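Solomiia Fedoruk
5 min read

1/ We did it, friends. Seventeen performances of a Chekhov double bill in a former seed warehouse, in a town where the main summer entertainment used to be the tractor pull (which I love and will defend to anybody). I have slept, I have eaten a vegetable, and now I would like to tell you how it went, so get a drink and settle in.

2/ For those who are new: I run a little summer theater company with Bohdan Hutsuliak, who directs, builds, drives the van and worries. I do everything that involves talking to people. We moved out here from the city six years ago, supposedly to rest, and you can see how that worked out.

3/ The building is the old Kovalchuk seed warehouse down by the rail spur. It has a beautiful pitched roof, terrible plumbing, and a freight train that comes through at 8:40 every evening. You can't argue with a freight train. In our first summer we tried starting early to beat it, and it simply came during a different speech.

4/ So this year Bohdan timed the shows to it. In "The Proposal" there's that long, ridiculous quarrel over the meadows, and he set the curtain so the train would arrive right at the height of it. The two of them just kept shouting over the noise, and when it faded they were still at it, hoarse and furious. People howled. On the one night the train was late, I'm sorry to say, the scene was not nearly as good.

5/ Uliana Koval played Natalya and I could write you ten posts on her alone. She teaches middle school band and had never been in a play before last spring, when she came in to ask whether we were throwing out a piano bench. (We were. She has it now.) She has this way of going very quiet right before she explodes, which I suspect she learned from the trumpet section.

6/ Tatu Biwott was her suitor, all palpitations and numb legs, and he fell off the same chair at every performance, including two on a bad ankle that he didn't mention to me until closing night. Tatu, if you're reading this, and I know you are, we're going to have a talk about that.

7/ Now, numbers, as a few of you asked and I believe small companies ought to be open about this. We have 100 seats, all of them borrowed. Our smallest house was 70, on an evening when it rained so hard on that tin roof that the actors had to stand closer together to hear their cues. I thought we'd get a dozen. I stood at the door handing out paper towels and trying not to cry.

8/ Tickets were pay-what-you-like, same as always. Somebody left 440 dollars in the jar in one envelope, no name, with a note that said "for the roof." I have a guess who it was and I'm going to respect the envelope. The roof has been looked at – it needs rather more than that, but it's the first money in the roof fund, and having a first makes it a fund.

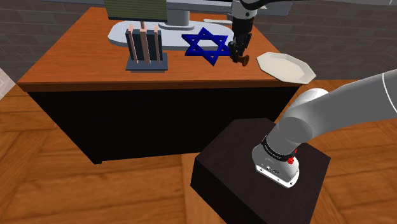

9/ I want to say something about the set, too, because I got more questions about it than about the acting (don't tell the actors). Phong Lã designed it, and he did it almost entirely with doors. Old ones from the Linberg house, the big yellow place on the hill, which was being gutted in May. The new owners let him walk through with a pencil and mark the ones he wanted.

10/ For "The Bear" he stood them all upright at the back, shut, so that the widow's parlor looked like a house where every room had been closed up since the funeral. Then at the end, when she finally gives in and kisses the man, one of them drifted open on its own. Every night somebody asked me how we did that. It was Phong, crouched behind it with a length of fishing line and a flashlight in his teeth.

11/ There were failures. I planned a pre-show picnic in the gravel lot and didn't think about wind, so the first one became a sort of chase. I also printed the programs with the two plays in the wrong order, then insisted to three separate people that they were holding them upside down. I've apologized to two of them. If you're the third, please come find me at the farmers market.

12/ And there was the night the lights went. It was the whole block, not just us, and it came right as Uliana walked on. There was a long moment of everybody breathing in the dark, and then a man in the second row turned on his phone and held it up, and then his wife did, and then the row behind them. We played eleven minutes like that. Bohdan says the blocking was a mess. I thought it was the prettiest thing I've ever seen on a stage.

13/ I get asked why Chekhov, and why the farces, and whether people out here "go for that." I find that question a bit much, if I'm being grumpy. It's two neighbors fighting over a strip of land and whose dog is better! I have been to county zoning meetings. There was a farmer at the second show who laughed so hard at the part about the dogs that he had to go stand outside by the bikes for a while, and he came back the next night with his brother.

14/ Thank you to the bakery for the day-old rolls, and to the Lutheran church for the chairs, which are clean and stacked and back in the basement, all but one. (See Tatu, above.) Thank you to whoever kept moving the cat out of the wings. Thank you to everyone who drove in from far away and then had to drive home again behind a combine.

15/ Next summer we're thinking of something with music in it, now that we have a leading lady who can conduct. Bohdan wants a new play and I want an old one, so we'll be discussing it all winter in the kitchen, as usual – if you have a favorite, send it along, especially if it has a small cast and wouldn't suffer from a train.

16/ Open readings start up again in October, in the front room of the warehouse, 7 p.m., bring a sweater. You don't have to read. You can just sit by the heater and listen, plenty of people do, and there'll be soup if I remember to make it.

38 comments · 112 shares

Contact | © Solomiia Fedoruk | Back to top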